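Joststead Shared Workshop
Progress report on the hand-held gripper build
Prepared for Rachid Younis, Cloltdale Small Projects Fund
Jul 7, 2023

Summary

The grant we received in February was for a pair of hand-held grippers that members can build from a parts kit, and for a written build guide to go with them. Both grippers are assembled and in use at the table. The guide is half written. We have spent $835 so far and have $353 left. We are not asking for more money in this report, but we are asking for a change in how the remaining amount can be used. That request is near the end.
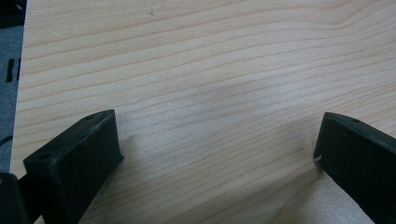
Onni Tikkanen

Work done since the last report

The first set of fingers did not close square. When the jaws came together they met at the tips and left a gap at the back, so anything thin slid out. Lorne Boychuk traced this to the mounting holes, which were drilled a little off center on the left finger. He made a jig from scrap and redrilled a new pair, and those are the ones fitted now. They are black with a slanted top face. They have already picked up scuffs from being set down on the table, which we expected. We will not be refinishing them.

The trigger linkage was replaced. The old one used a stiff spring and people's hands got tired. The new spring is softer and the grip still holds. Asmaa Bensaid tried three springs before settling on this one, and the part number is in the guide.

Wiring took longer than planned. Each gripper has its own cable, and our first connectors worked loose when a user turned the wrist far enough. We moved to a locking connector and added strain relief where the cable leaves the body. We have not had a dropout since. The cables are still longer than they need to be. I would like to shorten them, but Lorne wants to keep the slack until we have decided where the table will finally go, and I have agreed to wait.

The marker plates on top of the grippers were remade once. The first ones were glued and came off. The current ones are screwed down and can be swapped without taking the body apart.

Trials at the table

We began two-handed trials after the connectors were changed. The person holds one gripper in each hand and works on household items. The motions are recorded, and Yaowalak Srithong will use the recordings later to drive the small bench arm she is building under the Tahiri name. Her arm is a separate project and no grant money has gone into it.

The wire basket and the lidded white cup have become our standard test items. 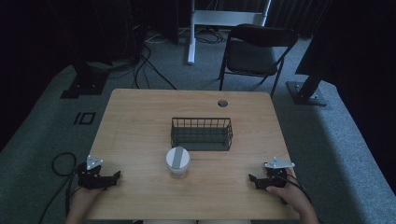
Putting a cup into a basket sounds simple, but the basket wall is high enough that the user has to lift, clear the rim and lower again without tilting. New users tend to squeeze too hard with the first hand and then have trouble passing the cup to the other. We have changed the order of the practice tasks so that single-hand lifts come first.

A full trial takes 8 minutes, including setting the items back in place. Most of the bad recordings came from people starting before both grippers were at rest on the table. The instruction sheet now says to rest both grippers, wait, and then start.

Problems still open

The right gripper has some play in the pivot. It does not stop the work but it will get worse. A bushing is on order from Jakgate and has been delayed once already.

The floor around the table is crowded with stands and cables. We need to route the cables along one side and fix them down before we invite members who have not used the setup.

The guide has no section on calibration yet. Asmaa has notes and will write it up once the pivot is fixed, so that the measurements do not have to be done over.

Request

The original budget set aside the remaining $353 for a second round of finger material. We do not need it, as the offcuts we have will make several more sets. We would like permission to spend the money on floor cable covers, a box of spare connectors and printing the guide. Lorne has a price list and can send it to you directly.

Next steps

Fit the bushing and check both grippers again. Cover the cables. Finish the calibration section and have 2 members who were not part of the build follow the guide from start to finish, with one of us in the room but not helping. Their notes will go into the final report along with the receipts.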